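Rechercher dans la revue Recherche avancée OK

3.2 Collecte des démonstrations

Les démonstrations sont enregistrées en simulation, par téléopération. L'opérateur déplace une manette à six degrés de liberté et le bras reproduit le mouvement en vitesse – la fermeture de la pince est commandée à la gâchette. Nous avons conservé 700 trajectoires ; 103 autres ont été écartées pour collision avec le plan de travail ou abandon de la tâche. Textures, éclairage et position des objets sont tirés au sort avant chaque essai.

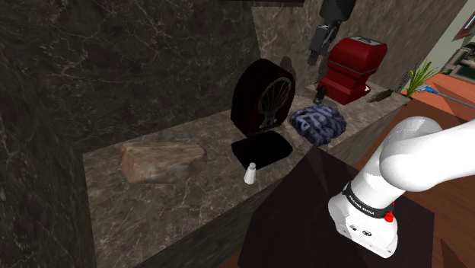 Figure 6. Environnement simulé de cuisine : bras blanc sur son socle, pince au-dessus du plan de travail en pierre.

L'interface Skumell transmet les consignes au simulateur Oltinier et enregistre les positions articulaires. Contrairement à Weidemann, qui guide le bras réel à la main, nous ne disposons d'aucune mesure d'effort au poignet. Les segments immobiles en début d'essai sont supprimés avant l'apprentissage.

Articles liés
Guidage manuel et téléopération : comparaison de deux protocoles
Le jeu de démonstrations Zallent

Contact | Mentions légales | © Les auteurs | Haut de page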